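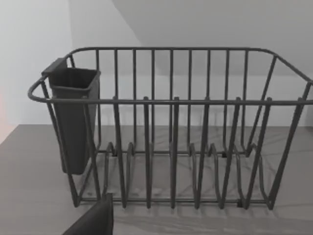
Ticket: Dishwasher stops mid-cycle, drain fault, water left in sump
Product: Jitedau built-under dishwasher, 10 place settings
Site: staff kitchen, second floor, Gallagher building
Opened by: Áine Gallagher
Assigned to: Donal Keogh
Status: Closed
Priority: Normal

Initial report (Áine Gallagher)

The dishwasher stops partway through the normal program. The display shows the drain fault and the machine beeps until someone opens the door. There is dirty water in the bottom, over the filter. Turning it off and on clears the code, and it will then run a short rinse without complaint, but the next full program fails again. It has failed on every full program since Tuesday, July 25, 2023. Before that it was fine. Everything is being washed by hand for now.

Nothing was changed on the machine as far as I know. The plumber was in the same week for the leak under the sink.

Reply (Donal Keogh)

Please do the following and post the results.

Turn the machine off at the wall switch.
Bail out the standing water with a cup and a sponge.
Remove the lower filter (quarter turn to the left, lift out). Rinse it under the tap.
Look into the sump for glass, labels, seeds or anything solid.
Refit the filter. It must lock. If it turns freely it is not seated.
Run the rinse program, then the normal program, and note the point at which it stops.

Also let me know what work the plumber did.

Reply (Áine Gallagher)

Filter cleaned. There was a paper label stuck to the mesh and some rice. Nothing in the sump that I could see or feel. Filter locked back in place.

Rinse program: finished, small amount of water left at the end, maybe more than usual.
Normal program: stopped at the end of the main wash with the same code.

The plumber replaced the trap under the sink. I don't have the paperwork, but Gearóid Doherty in facilities arranged it.

Reply (Donal Keogh)

Stopping at the end of the main wash fits a slow drain. The controller allows the pump a fixed time to empty the tub. If the level switch has not reset by then, it raises the fault. The rinse program takes in less water, so it can just about clear in the time allowed.

Possible causes, in the order I would check them:

1. Restriction at the new trap (spigot not fully opened, washer or cap left in)
2. Kinked or crushed drain hose
3. Drain hose not raised to the required height
4. Debris in the pump impeller
5. Pump worn or failing electrically
6. Level switch slow to reset

Gearóid, can you confirm what was fitted and whether the dishwasher hose was disconnected for the work?

Reply (Gearóid Doherty)

Job sheet says: remove cracked trap, supply and fit Ganden trap with appliance spigot, reconnect waste, test for leaks. So yes, the hose was off. It doesn't say whether the dishwasher was run afterwards. The test was probably just the sink tap.

Reply (Donal Keogh)

Thanks. These traps are sold with the appliance spigot closed off by a molded disk that has to be cut out before the hose is connected. If the disk had been left in completely, the machine would not drain at all and the rinse program would fail too. A disk that has only been pierced would give what we are seeing. I will look at it on site.

Site visit 1 (Donal Keogh)

Cupboard emptied. Hose clip at the spigot loosened and hose pulled off over a bucket. Disk in the spigot had been pierced in the middle with a screwdriver or similar. The hole was ragged and partly blocked with grease and label paper. Cut the disk out to the full bore with a knife and cleaned the edge. Removed the loose plastic from the trap.

Hose refitted with a new clip. Hose had also been left lying flat on the cupboard floor. Raised it to the underside of the worktop and fixed it with a saddle clip.

Ran the drain cycle with 6 liters in the tub. Emptied without a fault. Ran the normal program. Completed, no code.

Leaving the ticket open for a week.

Reply (Áine Gallagher)

It worked for three days. This morning it stopped again with the same code. This time it was at the end of the final rinse, and the pump sounded different, more of a buzz.

Reply (Donal Keogh)

A buzz with no flow suggests the impeller is jammed or is slipping on the shaft. Please leave the machine off until I get there. Do not run it to test.

Áine, is the water clear or cloudy?

Reply (Áine Gallagher)

Clear. Machine is off and there is a note on the door.

Site visit 2 (Donal Keogh, Rónán Mac Suibhne)

Machine isolated, water bailed out, filter removed. Pump cover unclipped. Found a sliver of hard white plastic wedged between the impeller and the housing. Removed it with long-nose pliers. It could be from the spigot disk, washed back down the hose while the hose was lying flat. I can't prove that.

Impeller turns in steps by hand, which is normal for this type of motor. No play in the shaft. No missing blades.

There is no non-return valve at the sump outlet. The rubber flap should be there and was not. Rónán checked the parts list and it is a separate item on this model. Without it, water in the hose runs back into the tub after each drain, which explains the extra water at the end of the rinse program.

Fitted a Kesurent flap valve from van stock, same diameter, correct orientation (hinge at the top). Pump cover refitted. Filter refitted and locked.

Tests:
Drain cycle, empty tub: pass
Drain cycle, 10 liters: pass, no run-back heard
Rinse program: pass
Normal program: pass
Intensive program: pass

Pump winding read 530 ohms short of open circuit on the first attempt because of a dirty probe, so disregard the first figure. Second reading was within the range on the service sheet.

Comment (Ishbel Baird)

Can the trap be added to the handover checks? We have the same one on the floor below, fitted on the same job.

Reply (Donal Keogh)

Checked it while I was there. Disk on that one was cut out properly. Hose was low, now raised and clipped. Flap valve present.

Added to the checks for any sink waste work where an appliance is connected:

Spigot disk removed to full bore, loose plastic taken out of the trap
Hose raised to the underside of the worktop and fixed
Appliance run through one full program before sign-off

Reply (Áine Gallagher)

Two weeks without a fault, used every day. Fine to close.

Resolution: spigot disk cut out, drain hose raised, debris removed from pump, flap valve fitted. Closed by Donal Keogh. Next filter check due in October.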